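Le bac gris

Quand la maison Seretti annonça, un matin de septembre, que le tri des petites pièces serait confié à un bras, Bergþóra Hjaltadóttir était en train de chercher ses lunettes, qu'elle avait sur le front, et elle n'entendit que la fin de la phrase. Elle crut qu'on embauchait quelqu'un. Elle en fut contente, à vrai dire, car il y avait bien longtemps qu'on n'avait plus vu de tête nouvelle à l'atelier de Drakville, et elle demanda tout de suite si la personne prenait du sucre dans son café.

On rit beaucoup, et puis on rit moins.

Il faut dire que Bergþóra triait depuis 21 ans. Les rouges à gauche, les jaunes à droite, et les bicolores, que tout le monde appelait les Lau sans plus savoir pourquoi (un ancien client, peut-être, ou un ancien chef, les avis divergeaient), dans la petite boîte du milieu. Les bons jours, il lui en passait jusqu'à 3 000 entre les doigts. Elle parlait en travaillant, de la soupe de la veille, du genou de sa sœur, des trains de Firnotberg qui n'arrivaient jamais à l'heure les matins de brouillard, et ses mains continuaient toutes seules, comme deux bêtes bien dressées qui connaissent le chemin de l'étable.

Szabolcs Szilágyi, qui s'occupait des machines, lui proposa de venir voir la salle avant l'installation. Il n'y avait encore qu'une simulation, expliqua-t-il en poussant vers elle la meilleure chaise du bureau, une salle dessinée par l'ordinateur, où le bras pouvait se tromper tant qu'il voulait sans rien casser.

— Et il se trompe souvent ? demanda-t-elle avec intérêt.

— Oh, tout le temps ! dit Szabolcs. Hier, il a fait 800 essais, et je ne voudrais pas vous montrer les premiers.

Elle voulut justement voir les premiers. Il les lui montra, un peu gêné, et elle resta penchée sur l'écran jusqu'à l'heure du déjeuner, son manteau sur les genoux, à pousser de petits cris chaque fois que le bras lâchait une pièce. « Mais non, mon grand, pas par là, tu vas te coincer contre le bord ! » Puis elle se tourna vers Szabolcs et lui dit que ce n'était pas étonnant, qu'on ne prenait pas une pièce appuyée au rebord comme on prenait une pièce au milieu, qu'il fallait d'abord la faire glisser vers soi, du bout de l'ongle, gentiment. Szabolcs, qui était un garçon poli et qui avait faim, commença par hocher la tête. Ensuite il prit un crayon.

Elle revint le lendemain, et le jour d'après, et on finit par lui laisser la bonne chaise. Tsung-han Peng, de l'équipe du soir, venait parfois s'asseoir derrière elle avec sa gamelle. Lui n'était pas tranquille. Ils étaient 14 à l'atelier, et il avait fait le calcul dans tous les sens, dans le car, dans son lit, sous la douche : il ne voyait pas ce que 14 personnes feraient une fois que les pièces se trieraient sans elles.

— Tu lui apprends ton métier, lui dit-il un soir, assez bas. Tu te rends compte de ce que tu fais ?

Bergþóra ne répondit pas tout de suite. Elle y avait pensé, bien sûr, elle n'était pas sotte, elle y pensait même surtout la nuit, quand la maison craquait et que ses doigts, raides d'avoir trop pincé, refusaient de se déplier tout à fait. Elle lui montra sa main droite, qu'elle n'arrivait plus à poser à plat sur la table.

— Ça, je ne suis pas fâchée de le lui laisser, dit-elle. Le reste, on va en discuter avec Seretti, et pas qu'un peu. Tu viendras avec moi ?

Tsung-han regarda la main, puis sa gamelle, qui refroidissait. Il dit qu'il viendrait, et que Shuk-fan Chou viendrait sûrement aussi, elle qui savait si bien lire les contrats.

Ils préparèrent leur affaire dans le petit bureau, les soirs suivants, en partageant des biscuits. Szabolcs faisait semblant de ne pas écouter, et leur corrigeait de temps en temps un mot technique. Sur l'écran, l'essai suivant attendait qu'on le lance. Bergþóra essuya ses lunettes, les remit sur son nez pour une fois, et demanda qu'on ne commence pas sans elle. 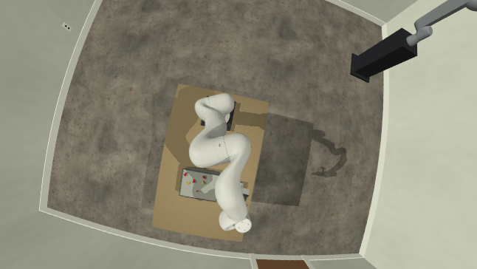 La salle simulée, avec le bras, la table et le bac de pièces rouges et jaunes.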